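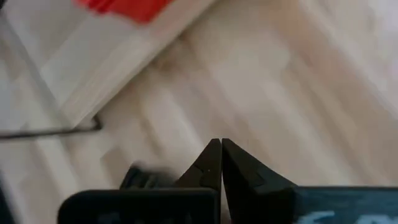

Can they do chores yet?

vallejo_biker
Serious question. My brother-in-law says he'll never sweep again after next November. Is there a machine that can pick a sock up off a wood floor, put it in a hamper and not need a nap?

qsu
Depends on the sock. Two black fingers closing to a point will get you a pen or a screw. Socks are harder.
Qiuyue Su

drandton_dan
Disagree. The floor is the hard part. Pale planks, glare, and anything thin disappears. Our shop arm spent a whole shift hunting one washer. I found it with my shoe.

MoniqueG
Your shoe has 6 years of experience, Dan.

drandton_dan
And no service contract.

qsu
Glare is a lighting problem. Buy a lamp.

drandton_dan
I bought 2. Now it hunts the reflections.

MoniqueG
I paid $800 for a used Akix arm and it wipes the counter fine, provided I clear the counter, wet the rag and hand it the rag. My teenager has the same setup.

vallejo_biker
So that's a no?

qsu
It's a yes for boring jobs in one spot. Same bin, same part, all day. Loose wires on the floor, no.

drandton_dan
First thing we've agreed on in 1446 posts.

vallejo_biker
OK, telling him to keep the broom.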